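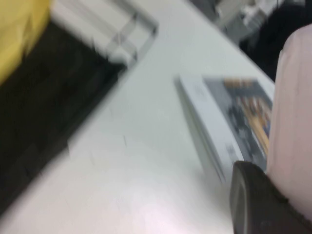
A white tabletop with a few faint marks.

The long life of the kitchen table

21 November 2020

When the weaving sheds at Widstead closed, the firm of Brelletti took over the lower building and began making tables. At its busiest it turned out 720 a year, nearly all of them for kitchens within a day's drive.

Most were plain. The standard model had four square legs, a drawer at one end and a top 900 millimetres wide, narrow enough to pass through the door of a terraced house. Families ate at it, but they also cut out dresses, filled in forms and laid out the dead. The drawer held string, candles and the rent book.

Fitted kitchens nearly finished the trade. Builders in the town put in worktops along two walls and left no floor space in the middle. Tables went to sheds and garages, where they were used for potting plants or mending bicycles. Brelletti cut its staff to 30 and then stopped making furniture altogether.

This year people want tables again. With offices shut and schools closed for part of the spring, households found they had nowhere to sit and work. Kodikara, a second-hand dealer on the Brarnoleo road, sold its whole stock by the end of May and has had a waiting list since.

Prices have gone up. An old Brelletti with its drawer intact now costs more than a new table from a chain store, even with ink stains and a short leg. Kodikara no longer sands the tops before sale – buyers ask for them as they are. The next lot, from a house clearance near the canal, is due before the end of November.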